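Search reviews Type and press Enter

The Follau folding stool, after a spring of daily use
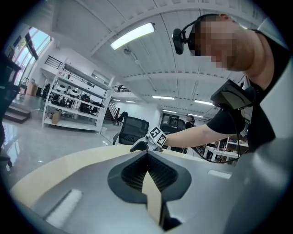

A man in a black T-shirt leaning forward, right arm out.

Wednesday, June 4, 2025
By Marites Sarmiento

I bought the Follau in February, mostly for the allotment, and I've ended up taking it everywhere. It's a lovely little thing! Three legs, a canvas seat and one brass bolt where the legs cross – that's the lot. It folds down thin enough to go in my bike bag next to the flask.

The seat height is 40 cm, which suits me for weeding and for sitting by the canal with a sandwich. Holger Løken, who has the plot next to mine, is much taller and found his knees up by his ears, so do try one first if you've long legs (the Drendham is higher, but you'll notice the weight).

The canvas was stiff as a board for the first week and then softened up beautifully. Mud brushes off once it's dry. I did have to tighten the bolt after 16 days, and again in April, and a small spanner would have been nice in the box. On wet grass the feet sink a bit, so I put old jam jar lids under them.

Colours are green, rust and a dark blue. Mine's the rust, and I'd buy it again tomorrow – my sister has already asked for one in green.

Score: 8 out of 10

We use cookies to remember your settings. Accept Manage choices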